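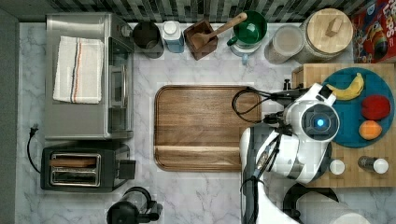
Counter reset, round 2

Quick one tonight, it's almost 8 and I still haven't eaten. Toast doesn't count.

So. The counter. I said in August I was going to get everything off it and I got maybe half off. The mixer stays (too heavy, I'm not hauling it out of a cupboard every time I want pancakes). Toaster stays. Toaster oven stays, and yes the striped towel lives on top of it now, until I put up a hook. It comes off before I turn the thing on. Valentin has already told me off about this.

What moved: the knives, the mail, all the mugs. 43 mugs between two people, I have no excuse. Kept the ones we use, boxed the rest for Igor's new place on Kulik Street.

Big cutting board goes in the middle and nothing gets parked on it. That's the whole rule. Lasted four days last time, then somebody put a bag of onions down and it was all over.

Fruit on the teal plate instead of in the deep bowl. One banana, one apple, one orange, that kind of amount. In the bowl the bottom ones went soft and I never saw them untill it was too late. Shakers next to it on the butcher block tray, so I can wipe under everything in one go.

Still to do:
- find the lid for the green bowl
- cereal needs a shelf, the box is too tall for the cabinet
- wood oil for the board, the Oltham stuff was around $32 last I looked, which, no
- labels?? maybe

Ok pasta water's boiling. More when the shelf is up.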